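The long lunch that pays for the bus

I'd been in Kiltley less than an hour when somebody handed me a tea towel and told me I was drying. That's how you get to know a town, I suppose (at the sink, up to your elbows in other people's gravy boats). I'd come to write about the Kiltley Long Lunch, held every May down the main street, and I'd pictured myself strolling about with a notebook and a glass of something cold. Fat chance!

The lunch seats 300 people at one very crooked line of tables, from the bakery to the old bank. Tickets sell out before Easter. Every dollar left over goes to the community bus, the one that takes people over to Brulton for dialysis and eye appointments and, on a good day, the nursery with the cheap camellias.

Friederike Kramer started it with a borrowed barbecue and 26 guests, most of them related to her. She's still in charge of the menu, and she won't have a bar of anything that can't be passed along in a bowl. No individual plates, no foam, no little flags stuck in the meat.

"If you have to ask a stranger for the potatoes, you'll end up talking to them," she told me, and then sent me off to find the potatoes.
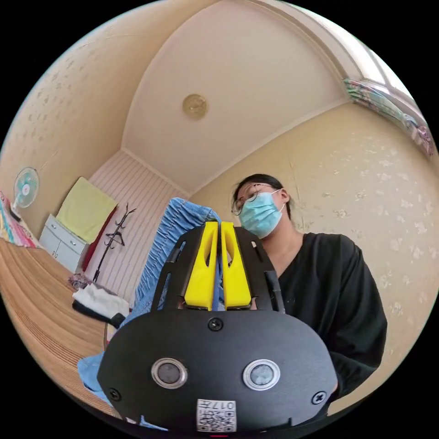
The lamb comes from a farm out past Kultbridge and goes on before sunrise. By ten the whole street smells of rosemary and you can't concentrate on a thing. My favourite, though, was the eggplant from Dağdelen, the Turkish place on the corner, which arrives in trays so big it takes two people to get them through the door – smoky, soft, loads of garlic. I had three helpings and I'm not sorry.

Last year's lunch raised $1641 after costs, which doesn't sound like a fortune until you work out the fuel. Friederike keeps the sums in an exercise book with oil stains on the cover, and she let me have a flick through. One entry just says "20 lemons, too many".

By four o'clock the pavlovas were gone and there was a queue for the leftover bread. I bought a jar of quince paste, promised to come back next May and got as far as the car before I noticed the tea towel was still over my shoulder.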